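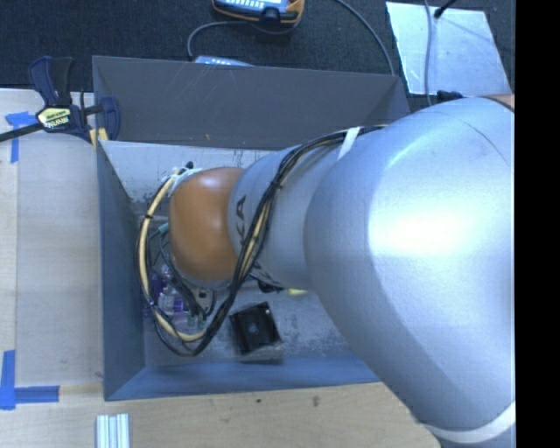 Attachment 1: gray bin on the work surface

Ticket 1594 — label printer drops off the network
Opened October 21, 2019
Status: waiting on me

Hi again, it's me with the Woler label printer! So it prints fine all morning, then I go to lunch, come back, and Hutumen says "device offline" until I power cycle the thing. I've done that four times since I opened the last ticket (158, the one that got closed back in April) and I'm pretty tired of crawling behind the shelf.

What I've tried so far:
New network cable. No change.
Different port on the Kruger switch. No change, but the port light goes out when the printer drops, which it didn't do before.
Turned off sleep mode in the printer menu. It turned itself back on after the restart — is it supposed to do that??
Reinstalled the driver. Took forever and now my default label size is wrong too.

Update, same day, after lunch: I set the sleep timer to 900 seconds, the longest it'll take, and it dropped at almost exactly that mark. So it's got to be the sleep thing, right? The log just says error 1881 over and over.

Your last note said to update the firmware with the Nelero tool. I've downloaded it but it wants an admin password and I don't have one. Can you send it or log in and do it for me? I'm here till five.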